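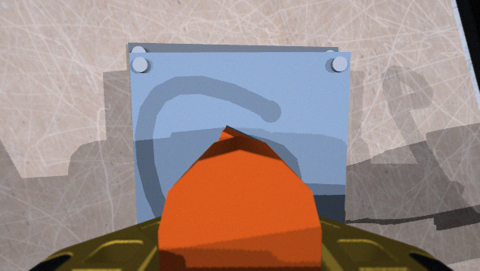 Light blue panel on the scratched surface, simulated view

Signals Lab Group - Minutes, August 20, 2023

Milagros Cuesta in the chair. April minutes approved with no changes.

Sampling exercise
Great news to start - the new aliasing handout is done and it reads so well! Students will record a 40 Hz tone at 1,000 samples per second, then drop the rate in four steps and plot each result. Siriwardena section tried it first and loved hearing the tone fold over.

Scripts
Everyone agreed to move the plotting code into one shared function (finally!). Kustora folder stays read-only until Milagros has checked the axis labels. Please stop saving over the original data file.

Room
Wovden is ours for both lab sections this fall, and Tomholm is the backup.

Actions
Milagros - check labels, post handout
All - run the script once on a lab machine and send in any errors

Next meeting in 2 weeks, same room.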